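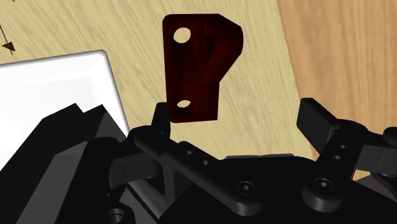 A flat bracket with two holes near its left edge.

In Defense of the Repair Drawer

My father kept a drawer for things that did not belong to anything. Old hinges, half a lock, screws in a jam jar, the handle of a door from an apartment we had left before I was born. When I moved to Predthorpe I was thirty-one years old and I had one suitcase, and I told myself I would never have such a drawer. Now I have two of them.

I want to write in favor of this drawer, and in favor of the habit behind it, because I think we are losing the habit and we are not discussing it enough. We discuss recycling very much. We discuss the right to repair, and I am glad for it. But a right is something you can use only if you have also the part, the tool and a free evening, and the laws speak mostly about the first two.

Last March the door of my washing machine stopped closing. It is a Nastetti, not a fancy one, and I have it already six years. The fault was a small piece of metal inside the frame, which holds the latch in its position. It had cracked at a corner. I could take it out with one screwdriver, and I did this during the time it takes to boil potatoes. Then I called the service number.

The lady was very polite. She told me that this piece is not sold alone. It is sold as a part of the complete door, and the complete door costs 70 dollars, and the technician who must bring it costs more than the door. She asked me if I had considered a new machine. She sent me a link, and the new machine was 877 dollars. I was holding in my hand a thing lighter than my house key, and the conversation had arrived at 877 dollars.

I do not want to make from this lady a villain. She was reading what was on her screen. Somebody, in an office I will never see, decided that it is too much trouble to keep a small piece on a shelf, give it a number, and put it in an envelope when a person asks. For the company this is maybe even correct. A shelf costs rent. But the trouble did not disappear when they decided it. It was moved to my kitchen.

In the end I went to Walter Taipe, who has a metal shop behind the bus garage and mostly makes railings. He looked at the broken piece from both sides, he asked me what it holds, and he cut another one from a leftover sheet, a little thicker. He wanted 35 dollars. I thought it was fair and a friend of mine thought it was robbery, and we argued over this for most of a Saturday.

My friend is Leszek Szulc and I will give his argument honestly, because it is a good argument and I did not win against it completely. Leszek says that I am in love with a feeling. He says that a factory makes this piece for a few cents, and when I pay a man to make one by hand I am buying a story to tell. He says also that old machines use more water and more electricity, that a person with children and two jobs cannot spend her time on latches, and that people who praise repair have usually a garage. He grew up in a house where everything was repaired, he said, and it was not romantic. The radio gave electric shocks. His mother cried on the day they got a refrigerator that nobody had opened before.

I have thought often of this refrigerator. It is true that for many people a new thing was the first sign that life could become easier, and it is not pleasant to hear from a person like me that they should now go back to the jar of screws. I do not ask this. I would never tell Leszek's mother to keep a radio that bites.

But there is a difference between being forced to repair and being allowed to. In his childhood they had no choice in one direction, and today we have almost no choice in the other. The refrigerator was a freedom. A door that can be bought only complete, with a technician, is a smaller freedom than it looks, even if it arrives the next morning.

About the money I answer him like this. Yes, the factory piece costs cents. Then please sell it to me for cents, or for five dollars with the envelope, and I will not go to Walter. I went to him because the cheap one was locked inside the expensive one. If the price is a few cents only when the company buys it, I cannot count this price as mine.

There is one more thing, and it is harder for me to say in English. When I had the broken piece on the table, I understood the door. Before this day I had opened and closed it hundreds of times, and it was for me a white circle. After, I knew where the weight goes. I close it now in another way, with two hands, not because a manual told me. I believe that a person who has once seen the inside of a thing treats it differently, and maybe treats other things differently too, but this second part I cannot prove and Leszek will write to me if I insist on it.

What would I like, practically? I am not an engineer and I do not write laws. I would like that every maker of a household machine must sell the small parts separately, for ten years after the last machine was sold. I would like that the drawing of a simple part, its outline and where the holes are, can be downloaded by anybody after the maker stops to sell it. A company called Meltex, which makes window fittings, does already something like this. I found the drawing for my bathroom window in the evening and Walter had no questions when I brought it to him on paper. So it can be done, and they are still in business.

And I would like that we teach a little of it in school. One hour each week would be enough. In my first building here there was an old neighbor, Mr. Tesfamariam, who showed the children on the stairs how to change the chain of a bicycle. He did not call it a lesson. Those children are adults now, and one of them came last winter to help me with the kitchen faucet, and brought his own wrench.

The cracked piece I kept. It is in the second drawer, the one that sticks, and I have been meaning to fix that drawer since the fall.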